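Suvix Lab Forum > Rheology and particle sizing > Yield stress of salad cream, vane v. cone and plate

gcordeiro
Has anyone had agreement between a vane and a cone and plate on supermarket salad cream? On the Torno with the four-bladed vane I get 143 Pa from a stress ramp at 20 °C. The same jar on a 40 mm cone gives 96 Pa. Both repeat to within 3%. Loading was by spatula for the cone, vane lowered straight into the jar.

plugflow
Smooth cone? Then you are measuring wall slip. Oil droplets deplete at the metal and the sample skates on a thin watery layer. Sandblasted or serrated plates, then repeat.

gcordeiro
Smooth, yes. I did wonder, but the flow curve above 10 1/s looks clean.

plugflow
It would. Slip shows at low rates, near yield. Run it at two gaps on parallel plates and see whether the curves overlay. If they don't, it is slip.

Thandeka Mathebula
I don't agree that slip is all of it. Spatula loading and squeezing to the gap shears the sample well past yield before the test starts, and salad cream has starch in it as well as egg, so it rebuilds slowly. How long was the rest time?

gcordeiro
Two minutes on the cone. None to speak of in the jar.

Thandeka Mathebula
Too short. We ran a house-brand dressing (Honorato, the thick one) and G' was still climbing after 20 minutes. The jar has been sitting undisturbed for weeks, so the vane sees a structure the cone never gets.

plugflow
Which is an argument for pre-shearing both, not for trusting the vane. An undisturbed yield stress is no use if the stuff has been squirted through a nozzle.

Thandeka Mathebula
Depends on the question. For stand-up on a plate I would use the recovered value. For whether it slumps in the jar, the undisturbed one.

gcordeiro
Fair. It is a shelf question, so the jar value matters more to me. Borrowed a serrated pair from Tirnillow and ran again: 6 minutes' rest gives 118 Pa, so some of the gap was slip and some -- I assume -- is recovery. Solvent trap on, edge trimmed at gap + 5%. Longer rest to follow on Tuesday.

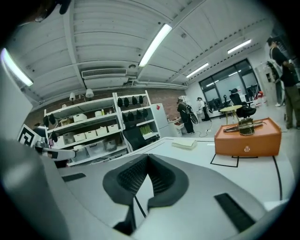
tomh_738
Watch the drying on the longer run. A skin at the rim will push the torque up and you will read it as recovery. A ring of low-viscosity silicone oil round the edge helps, provided it doesn't mix in.

plugflow
Oil on an oil-in-water emulsion is fine. Still want to see the two-gap test.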